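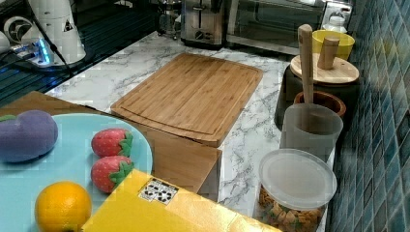 Intan Liem, redatora de robótica e automação
Janeiro
Tempo de leitura: 3 minutos

Grastetti é um método de aprendizagem por imitação para manipulação de objetos em cozinhas domésticas. Foi desenvolvido no laboratório Rakena, sob a coordenação de Ville Valtonen, e trata de um problema específico: políticas treinadas numa bancada arrumada costumam perder desempenho quando a mesma tarefa é executada no meio de eletrodomésticos, potes e embalagens que nada têm a ver com ela. O nome designa tanto o procedimento de treino como o protocolo de avaliação que o acompanha.

Contexto

Na aprendizagem por imitação, um robô aprende a partir de demonstrações feitas por uma pessoa, em geral por teleoperação. A política resultante associa imagens de câmera a comandos de movimento. Quando as demonstrações vêm todas do mesmo ambiente, a rede tende a usar pistas que não pertencem à tarefa, como a cor da parede ou a posição de um aparelho ao fundo. Basta mudar de cozinha para que essas pistas desapareçam.

Uma resposta comum é alterar artificialmente as imagens, trocando fundos e cores durante o treino. O grupo do Rakena seguiu outro caminho e manteve as cenas reais, com a desordem que já existia nelas. Uma bancada típica desse tipo de cena reúne uma tábua de corte de bambu, um prato azul-claro com alimentos de brinquedo, uma torradeira e um forno elétrico de aço inox junto ao fundo e vários recipientes encostados a uma parede de pastilhas de vidro azul-esverdeadas.

Funcionamento

O método tem duas etapas. Na primeira, chamada Iltik, um codificador visual é treinado para separar as regiões da imagem relevantes para a tarefa das restantes. A supervisão vem de pares de demonstrações em que a mesma instrução é cumprida com disposições diferentes dos objetos. O que se mantém ligado ao movimento da pinça ao longo do par recebe peso maior; o resto é atenuado, mas não apagado – um pote no caminho continua a ser um obstáculo.

Na segunda etapa, a política recebe a representação filtrada, o estado das juntas e uma instrução curta em texto, por exemplo "coloque a berinjela na tábua". A saída é uma sequência de posições da pinça, recalculada durante a execução. O planejador de trajetórias, Altau, verifica cada sequência contra um mapa de ocupação da bancada antes de enviá-la ao braço.

Objetos de teste

O protocolo emprega alimentos de brinquedo, que não se estragam e podem ser repostos por peças iguais. O conjunto mistura materiais e superfícies de propósito. Uma berinjela de pelúcia deforma-se sob a pinça e muda de contorno conforme o modo como está deitada. Os morangos, menores, trazem folhas verdes no topo e sementes marcadas na superfície. A laranja, de casca com pequenas covas, pode rolar quando é tocada de lado.

A tábua de corte serve normalmente de destino. O sulco que corre junto à borda é um detalhe relevante, pois peças pequenas soltas perto dele podem ficar presas ou tombar. Embalagens brilhantes e potes transparentes são mantidos na cena por causa dos reflexos e das leituras de profundidade incompletas que provocam.

Avaliação

A avaliação decorre em 3 cozinhas que não aparecem nas demonstrações. Em cada uma, a instrução é repetida com 2 disposições iniciais, e uma tentativa só conta como bem-sucedida se o objeto pedido terminar apoiado no destino e nenhum outro tiver sido derrubado. Esse segundo critério é mais severo do que o usual.

Segundo o relatório do laboratório, a etapa Iltik reduziu sobretudo as falhas de seleção, em que o braço avança para o objeto errado. As falhas de preensão diminuíram menos. Com a berinjela, o erro mais frequente foi fechar a pinça alto demais e deixar a peça escapar.

Limitações

O método pressupõe que o objeto pedido esteja pelo menos em parte visível no início. Não abre gavetas nem desloca embalagens para procurar o que está atrás delas. Valtonen aponta ainda a dependência dos pares de demonstrações, cuja coleta exige mais tempo do operador do que gravações avulsas.

Também não está demonstrado que os resultados se mantenham com alimentos verdadeiros, cujo peso e textura variam de uma peça para outra. O relatório indica essa comparação como trabalho futuro – junto com uma versão do Altau para dois braços.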